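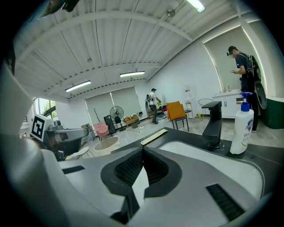

1/ Cendgate Watch Servicing has revised its guidance on the care of pre-owned mechanical watches. The full leaflet is available at our counter and is sent out with every returned watch. Rinsing is the subject of most letters we receive. A white basin set into a dark worktop, with a single tap at the back, is all the equipment an owner needs to clean a steel bracelet at home, provided the watch head has been removed first.

2/ Please do not hold a complete watch under the tap unless it has passed a pressure test within the past year. A depth rating on the dial describes the watch as it left the factory. Seals harden with age, and a case opened by a previous owner may not have been closed correctly.

3/ Use cool water, a drop of mild soap and a soft brush. Put the plug in before you begin. Spring bars are small and we are asked to replace a great many of them.

4/ Leather straps should be wiped with a dry cloth only. The same applies to the Lagman canvas straps we supplied until last year, as their lining is glued.

5/ Service intervals are unchanged. We advise a full service every five years for automatic movements and every four for hand-wound pieces worn daily. The standard charge for a three-hand automatic is £251. Chronographs are quoted individually by Johannes Msimang, head of the workshop.

6/ Owners of the Altadix 600 should note that the crown seal for this model is again in stock. Orders placed under reference 2236 will be completed first. There is no need to write to us again.

7/ Our valuation desk is open by appointment throughout November. Please bring the original papers and any spare links. Requests should be addressed to Khanyisile Ntuli, quoting the serial number of the watch.

8/ The revised guidance applies to all watches received from Nov 15, 2025. Repairs already accepted will be returned under the earlier terms.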